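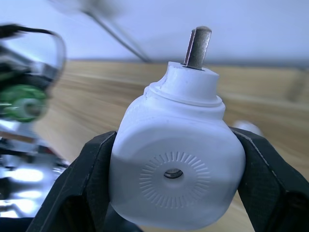
Figura 7. La pieza blanca entre los dos dedos, con el eje en D hacia arriba.

Capítulo 4. Agarrar la pieza del eje y montarle el engranaje

Si vienes del capítulo anterior ya tienes los dos brazos atornillados al banco, los cables peinados y la pinza abriendo y cerrando sin ruidos raros. Ahora toca lo divertido: que un brazo sujete la pieza blanca mientras el otro le pone el engranaje encima. A mí me costó un par de tardes (y algún engranaje rodando por el suelo del taller), así que te lo cuento en el orden en que a mí me funciona ahora, que no se parece mucho al orden en que lo hice la primera vez.

Un aviso sobre nombres: en todo el capítulo llamo «Kukcombe» al brazo que sujeta y «Hudell» al brazo que monta. Son los nombres que les pusimos en el taller compartido de Vultville y están en los archivos de configuración, o sea que mejor te acostumbras. Si los cambias, cámbialos en los dos archivos.

Antes de empezar

Vas a necesitar la pieza con su eje, un engranaje con agujero en D que case con ese eje, un paño seco, cinta de carrocero y un rotulador. También el programa Bucur abierto en la pestaña de pinzas. Si todavía tienes la versión de marzo, actualízala: en esa el par de cierre no se guardaba al salir y te vuelves loco.

PRECAUCIÓN: deja la seta de emergencia al alcance de la mano izquierda durante todo el capítulo. Los dedos de la pinza parecen poca cosa, pero pellizcan de verdad.

4.1 Colocar la pieza

1. Pasa el paño por las caras internas de los dos dedos. Con un poco de grasa la pieza gira en cuanto la tocas, y luego le echas la culpa al programa.

2. Lleva a Kukcombe a la posición «espera» y abre la pinza del todo.

3. Coge la pieza por el cuello, con el eje apuntando al techo, y bájala entre los dedos. El cuerpo es más o menos cuadrado con las esquinas redondeadas, así que ella sola busca el sitio en la uve que forman los dedos. No la aprietes hacia abajo, déjala apoyar.

4. Gírala hasta que la cara del sol mire a la cámara de la muñeca. Yo llamo «cara del sol» a la del círculo de rayitas en relieve con el agujero pequeño en el centro. La vas a oír nombrar mucho en este manual.

5. Mira el plano del eje. Con la cara del sol hacia la cámara, el lado plano tiene que quedar a la izquierda de la imagen, como en la figura 7. Si no está ahí, saca la pieza y gira solo el eje con los dedos, despacio.

Nota: las rozaduras y las marquitas en el plástico no importan nada. Una mella en el borde del cuello tampoco, mientras el engranaje asiente bien. Lo que sí es motivo para cambiar de pieza es un eje torcido.

4.2 Cerrar la pinza

6. En Bucur, pon el par de cierre en 20 y pulsa «Cerrar». Todavía con la mano debajo, por favor.

7. Sube el par de 2 en 2 hasta que la pieza no gire al empujarla suavemente con un dedo. En mi banco nunca he necesitado mucho más, y si te pasas el cuerpo se comba y el eje empieza a ir duro.

8. Comprueba que los dos dedos tocan el cuerpo y ninguno toca el cuello. El cuello tiene que quedar libre por encima, que es por donde va a bajar el engranaje.

9. Pulsa «Guardar agarre» y ponle un nombre que entiendas dentro de un mes. (El mío se llama «prueba_buena_esta_si». No hagas eso.)

PRECAUCIÓN: no cierres nunca la pinza con el par a 200, aunque el campo te deje escribirlo. Ese valor es para la prueba de motores en vacío.

4.3 Enseñarle el eje a Hudell

10. Con Kukcombe quieto, pasa Hudell a modo guiado y llévalo a mano hasta dejar el engranaje justo encima de la punta del eje. Vigila los cables mientras lo mueves, que les encanta engancharse en cualquier sitio.

11. Pega una tira de cinta en el engranaje y marca con el rotulador dónde está el plano del agujero. Orienta la marca hacia el mismo lado que el plano del eje.

12. Baja muy poco a poco. La punta es redondeada y perdona un error pequeño, ¡pero pequeño! Si notas que hace tope, sube y corrige el giro antes de volver a intentarlo.

13. Cuando el engranaje entre, pulsa «Grabar punto», retira a Hudell hacia arriba en línea recta y repite la bajada en automático a velocidad lenta. Yo la repito 3 veces seguidas antes de fiarme.

Si algo va mal

La pieza gira al bajar el engranaje: vuelve al paso 1 y limpia los dedos. Si sigue girando, sube el par otro puntito.

El engranaje entra a medias y se atasca: casi siempre es el giro. Quita la cinta, mira la marca y vuelve al paso 11.

Bucur dice «agarre no encontrado»: has cambiado el nombre de un brazo en un solo archivo. Me ha pasado más veces de las que voy a poner por escrito.

La cámara no enfoca el eje: acerca la luz del banco por el lado derecho y espera un momento a que se estabilice la exposición.

Con el punto grabado puedes dejar la pieza puesta y seguir con el capítulo 5, que empieza con los dos brazos tal como están ahora.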